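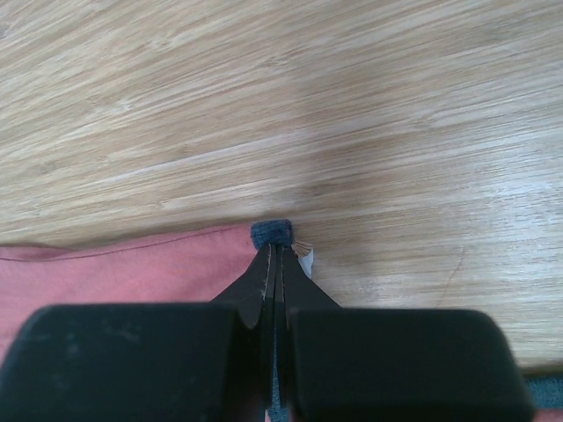 Pink cloth, blue knit, pale wood.

I have been putting off the clothes pile since December, and this week I finally gave it the table and a whole evening (plus a pot of tea, which went the way of all my tea). My aunt in Plaramthorpe taught me to fold when I was little, and I still hear her telling me to smooth the seams first – she was very firm about seams.

Stripes are what slow me down. If the lines don't run straight across before the first fold, the whole thing looks crooked on the shelf, so I like to have it held out by both sides and have a good look at it. The red one with the 1978 on it is so much easier! Fold it with the logo up and you can find it in a drawer at six in the morning.
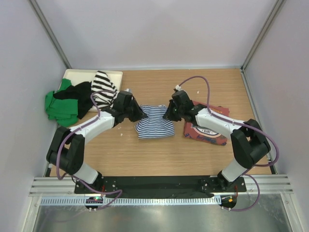 Fadime Aydoğan wrote to me that she never folds stripes at all, she rolls them, three to a row, and hers come out of the drawer without a crease. I may try that with the black and white one. The green one I am still undecided about, so it can wait until Sunday.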